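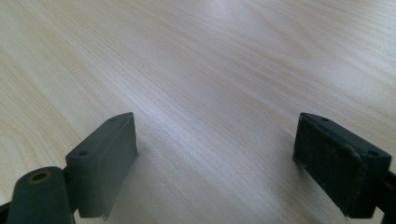

Every June the Drirndale tenants' newsletter asks me for a piece on clutter, and every June I clear one surface so I can write it with a straight face. The rule in our house is that a table gets to be a table for one evening a week. Pale, straight-grained wood like this looks wonderful bare, right up until the mail arrives. Fitriani Sinaga upstairs says hers has not been seen since she bought it. She keeps 200 seed packets on it and calls them a centerpiece.

The bathroom is worse, of course. Our sinks were designed by someone who owned one bar of soap and no family, so the small stuff migrates to whatever flat thing is nearest.

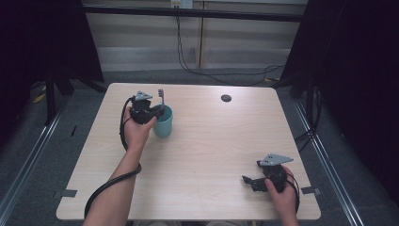
2 min read · 316 words with the comments

My whole system is a cup. A teal plastic one, a toothbrush standing in it with the bristles up, and a firm policy that anything else wanting to live there has to apply in writing. Slamet Chong in the back building prefers the Wekemik wall rack, which holds six brushes and came with four screws, three of which fit. I wish him well.

Rinse the cup when you change the sheets. If you never change the sheets, Palesa Mthembu is writing next month's column and would like a word.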